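I have been put in charge of the house rules for simulation. There was no vote. Eusebio Llanos left for a month in January and his document landed on me, all 915 lines of it, most of them about file names.

I read the whole thing on the train. Rule one says never trust a sim run you haven't looked at. Rule two says looking at it doesn't count. I like Eusebio.

At Lotora we wrote our rules after things broke, so they read like a list of old grudges. Grellari had a proper standard with numbered clauses and a sign-off sheet, and everyone signed the sheet first and read the clauses later, if it rained. What I want here is something short enough that a tired person will follow it at six in the evening. So far I've cut the document to one page and made two enemies.

What survived, more or less:

Write down the seed. If you say you'll remember the seed, you are lying, and you should write that down too.

Run 100 episodes before you tell anyone a number. Run 600 before you put it on a slide. The person who once announced a result from a single good run knows who he is, and he is typing this.

Change the lighting between batches. Shadows are the cheapest thing in a simulator to get wrong and a policy will happily learn to steer by them. We had one on the Yupanqui project that did beautifully until we moved the light, and then it behaved like a man looking for his glasses.

Look through the wrist view before you start a long job. Do it with your own eyes, at full size, for a whole minute. Check that the gripper sits where the real one does and that it isn't hiding the thing you want picked up. Check for stripes and jagged edges in the shadows. If they're there, log them and decide whether you care – but decide, and put your name next to it.
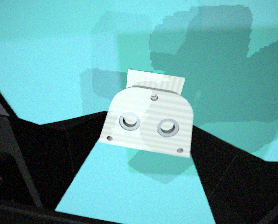
Simulated gripper over a cyan surface. Note the fine stripes on the white plate and the stair-step shadow edges.

I'd log this one and leave it alone. The stripes look like ordinary shadow trouble to me, and I've seen worse go on to do fine. Lovach (the project, not the town) ran with uglier shadows than that all spring. Somebody on the team will want to fix it anyway, and they're welcome to, provided they bump the scene version first and don't quietly compare the new runs to the old ones.

That last bit used to be rule 721. I've moved it up to rule three. Eusebio's numbering skipped a lot, and I haven't dared ask him about it.

Still to do: the section on when to stop a run. My draft says "when it is obviously not working," and I've already had four emails about "obviously."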